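The week before the resit

More people are going back to exams in their thirties, forties and later. What it does to a household, a job and a night's sleep

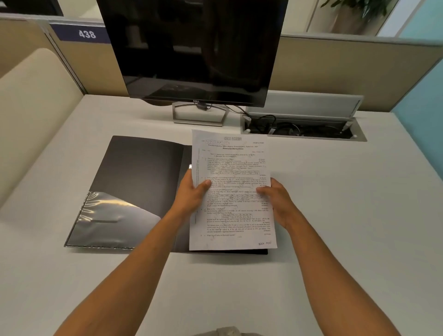 Photo: Oddur Vigfúsdóttir / Ravent

Mercy Kinyua revises on the bus. Also in the bath, in the queue at the chemist, and once, she says, through most of a christening. She is 41, runs the night desk at a parcels depot and has a finance paper coming up that she has already failed once.

"By two marks. Two. I'd have preferred twenty."

She is doing a part-time business degree. Evenings and every other Saturday. Her fees go out monthly and she has stopped looking at the total. Her eldest is sitting his own exams in June, so the kitchen table has been split down the middle with a strip of parcel tape. His side is tidier.

Talk to enough people who study late in life and the same things come up. Handwriting, for one. Three hours with a pen when you haven't written more than a birthday card in ten years. Ragnvald Rustad, 58, a surveyor who took up law, practised by copying out the sports pages every night until his hand stopped cramping. Took him a month. His wife thought he was ill.

Then the memory thing. Everyone is convinced theirs has gone. Rustad made 644 cards, all in pencil, kept in a biscuit tin. He went through them in the van at lunch. Half were useless, he reckons, and he couldn't tell which half until he was sat in the hall.

"I knew the lot on the Tuesday. Then the paper says 'discuss' and you think, discuss with who?"

Ketill Þorgeirsson has tutored adult students for 16 years, the last few of them through a small evening college called Storkis, over a carpet shop. Two rooms and a kettle. He has firm views. Mostly about highlighters, which he'd ban.

"They come in with the textbook and it's yellow from cover to cover. Lovely. What have you learned? Well, it's yellow."

His advice is past papers and then more past papers. Do them early, before you feel ready. Do them badly. Mark them yourself with a red pen and no mercy, then put them away for a week and do the same ones again. He doesn't care for reading notes aloud, or for those recordings you play in your sleep. He thinks people read the question too fast and always have done. In a first session he'll sometimes hand out a paper and not let anybody write for fifteen minutes. Just read it. Some of them get quite cross.

Timing is his other bugbear. If a question is worth a fifth of the marks it gets a fifth of the time, and when the time is up you move on, mid sentance if need be. Most of his students lose marks on the answer they never started.

Does it work? He wouldn't give me a pass rate. Said the ones who do badly tend to be the ones whose boiler went that week.

Which is the other half of it. Life doesn't clear off for revision. Kinyua's first attempt came four days after her mother's hip operation, and she'd done a full shift the night before. She didn't ask for a deferral. Didn't know you could. The form was on the student website, under a heading she'd never have thought to click.

Employers are patchy. Some give paid study days, some give you a look. Kinyua's gave her one day, then rang her on it. Twice. Rustad is self-employed and simply lost the money - he put it at 741 pounds for the exam fortnight, and he had kept the receipts to prove it.

Þröstur Hjaltadóttir gave up. It should be said that people do, and that it isn't always a sad story. Two years into an accountancy course, sat in a car park before a mock, and drove home. Now keeps the books for a garden centre, which was sort of the plan anyway, only without the letters after the name.

"I liked learning it. I didn't like being tested on it. I was 46, I was allowed to say so."

The books are still on the shelf. The calculator went to a niece.

There is a small trade in things to help. Planner apps, timers shaped like fruit, lamps that claim to keep you awake. Kinyua tried an app called Nuvby which told her she was "on fire" when she'd opened it by mistake. Deleted. What she uses now is an egg timer and a wall calender from the Chinese takeaway, with the good days ticked and the bad ones left blank.

Sleep is what she guards. Off the night desk for the final week, phone in the bread bin, bed at ten. Þorgeirsson is all for it. An hour's sleep beats an hour's cramming, he says, and he'll say it again to anyone who emails him at one in the morning. They do email him at one in the morning.

I asked Kinyua what happens if it's two marks again.

"Then I'll do it a third time. I've paid for the books." She had to go, her bus was in. She was still looking for her pen.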